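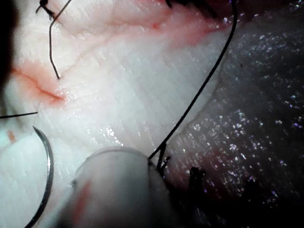 **Opening - what changes for the team**

Thank Rasha Abu Hammour for the slot. Then straight in: a stitching robot doesn't empty the room! At Gullano, 14 people had a say in who does what now.
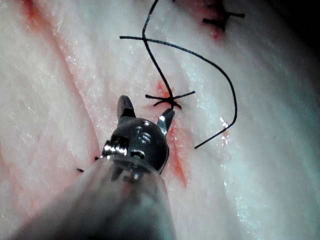
- Scrub nurses: less passing, more watching the screen. Kerstin Stöcker loves it - read out her note.
- Trainees: they still learn to tie by hand, six sessions first. Pause for questions.

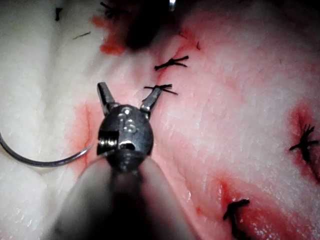

*Open jaws, curved needle, black knots along the seam.*

Ask the room: which job would you keep for yourself?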